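Ministère d'accueil paroissial

Le ministère d'accueil paroissial désigne, dans plusieurs Églises protestantes et évangéliques, l'ensemble des tâches confiées à des laïcs pour recevoir les personnes qui se présentent au culte ou aux activités de semaine. Il se distingue de la diaconie, tournée vers l'aide matérielle, et du ministère de la Parole, réservé aux pasteurs et aux prédicateurs laïcs. Dans les petites communautés, les mêmes personnes assurent souvent l'accueil et la diaconie.

Origines

L'usage de placer des fidèles à la porte du temple est ancien. Dans les Églises réformées, les anciens veillaient à la bonne tenue de l'assemblée et recueillaient les offrandes à la sortie. Le méthodisme a donné à cette fonction un tour plus personnel, avec les réunions de classe, où chaque nouveau venu était suivi par un responsable de petit groupe. La forme actuelle, celle d'une équipe formée et renouvelée périodiquement, s'est répandue au cours du vingtième siècle.

Organisation

L'équipe est en général nommée par le conseil de paroisse pour un mandat de deux ans, renouvelable. Elle compte un responsable, des accueillants du dimanche et, selon les lieux, des visiteurs. Les accueillants arrivent avant le culte, distribuent les recueils de cantiques et indiquent la garderie. Les visiteurs prennent contact dans la semaine avec les personnes qui ont laissé leurs coordonnées.

La paroisse de Nutusero est un cas souvent cité dans les écrits sur le sujet. Son équipe, constituée par Hoi-yan Shih, réunit 17 membres répartis entre le culte du matin et celui du soir. Un registre y est tenu à l'entrée – les visiteurs sont libres de le signer ou non – et les nouvelles adresses sont transmises au pasteur.
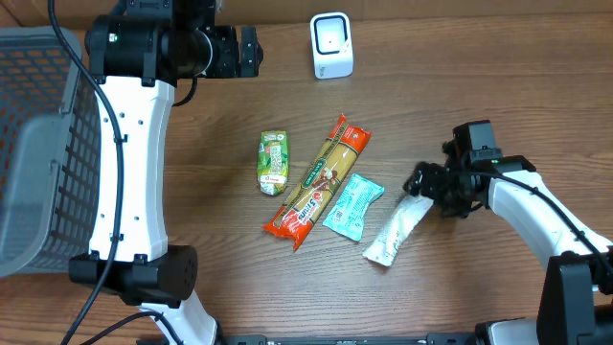 Repas et visites

Le repas pris en commun après le culte est l'un des prolongements les plus fréquents de l'accueil. Il reprend, sous une forme simplifiée, l'agape des premières communautés chrétiennes, sans valeur sacramentelle. Chacun apporte un plat ou la paroisse fournit l'ensemble. À Trido, le repas mensuel a rassemblé 58 convives en mai, dont plusieurs familles sans lien antérieur avec l'Église.

Les visites à domicile concernent surtout les personnes âgées, les malades et les familles récemment installées. Le visiteur peut apporter quelques denrées, lire un texte biblique si on le lui demande ou simplement converser. La confidentialité est de règle : ce qui est dit au cours de la visite n'est rapporté au pasteur qu'avec l'accord de l'intéressé.

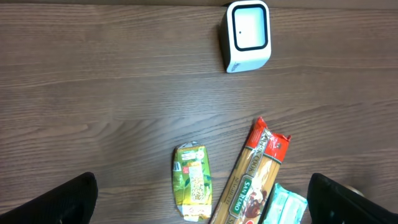

Produits alimentaires emballés sur une table en bois.

Formation

La formation des accueillants est assurée localement ou à l'échelle du consistoire. Le manuel de Cheng-en Cheng, rédigé pour les paroisses de Grewal, prévoit deux séances : la première porte sur l'écoute, la seconde sur le déroulement du culte et les questions pratiques, telles que l'accès des fauteuils roulants ou la conduite à tenir en cas de malaise.

Critiques

Certains pasteurs reprochent à ces équipes de décharger l'assemblée d'une responsabilité qui revient à tous les fidèles. D'autres relèvent qu'un accueil trop insistant peut mettre mal à l'aise ceux qui souhaitent assister au culte sans être abordés. Plusieurs paroisses ont réduit en conséquence le rôle du registre, et celle d'Evever l'a supprimé.

Articles connexes

Agape
Conseil de paroisse
Consistoire
Diaconie
Prédicateur laïc
Réunion de classe (méthodisme)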